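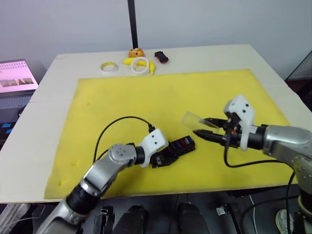 Taner Tekin
Controls and planning, Proledetti

2025-04-08

Spent the morning on the two-arm planner. Po-yen Yip moved the collision check out of the control loop, and planning time dropped from 19 ms to 8. I kept the old version in a branch – the logs still refer to it.

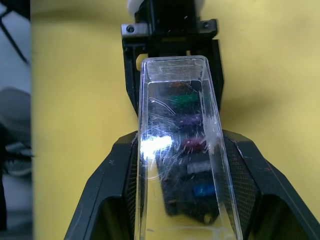
Wrist view, clear container in the gripper.

Scratched clear plastic is hard on the depth estimate. I masked out glare before the fit and reran 80 saved grasps from October. Still too many bad poses on the side walls.

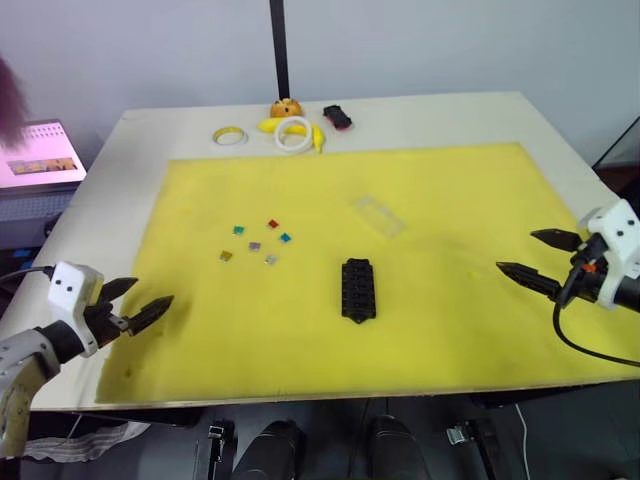 Both grippers open, colored tiles on the mat.

Ticket 3326 stays open. Tile segmentation next, then the gripper timeout.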